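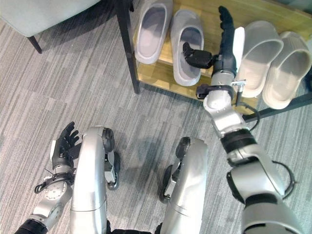
Striped carpet and the slipper rack, first go at sorting it.

Posted by Manee Sitthichai, Saturday, 7:16 pm

OK carpet and shoe people, I finally did something with the entry and I'm so happy with it! Gray striped carpet over the whole floor, light and dark streaks, and a rack so the slippers have somewhere to live. The carpet is the Udholm one. I paid $431 with the pad and I'd do it again tomorrow.

Now the question. We're a slippers-in-the-house family, plus guests, and I can't decide how to arrange the rack. By person? By size? House slippers up top and outdoor shoes at the bottom? Tell me how you do yours, I want all of it.

---

tallowmere
Love that carpet! The streaks running on the diagonal make it look way less like an office than I expected from striped gray. Did you lay it that way on purpose?

By person, always. My kids each get a shelf and if it doesn't fit on the shelf it goes back to the closet.

---

Manee Sitthichai
On purpose, yes!! The guy at the store tried to talk me into running it straight toward the door. I put two samples down at home and the slanted one won in a second.

---

Borislav Omerović
Going to disagree with tallowmere. By person sounds great until one person owns 16 pairs and another owns 4. We did shelves by person for a whole winter and my wife's shelf was on the floor by February. Sort by how often you wear them. Daily slippers at hand height, guest slippers above, boots at the bottom on a tray.

Also, get a tray. Carpet right up to a shoe rack is brave.

---

tallowmere
16 pairs is a closet problem, not a rack problem :)

---

Borislav Omerović
Tell her that, please.

---

pinecone_dee
I'm with Borislav on the tray but not on the guest slippers up high. My mother-in-law can't reach up there and she won't ask. Ours sit in a basket next to the rack and people just grab a pair.

Manee, how does the carpet do with grit? I've been looking at the Clendthorpe in almost the same gray and it's $483 for our hallway, so I'd want it to last.

---

Manee Sitthichai
Good so far, but we only put it down in May so ask me again after some snow. I vacuum along the stripes and then across. The light streaks do show crumbs, the dark ones hide everything.

Hadn't thought about reach for guests, my aunt is tiny. Basket is going on the list! Tray too, fine, you win.

---

oldhallway
Toes in or toes out? You all skipped the important part.

---

tallowmere
Toes in. Heels are easier to grab.

---

pinecone_dee
Toes out, so you can see which ones they are. Half of ours look the same from the back.

---

Manee Sitthichai
Trying toes out tonight. My husband already put his back the other way.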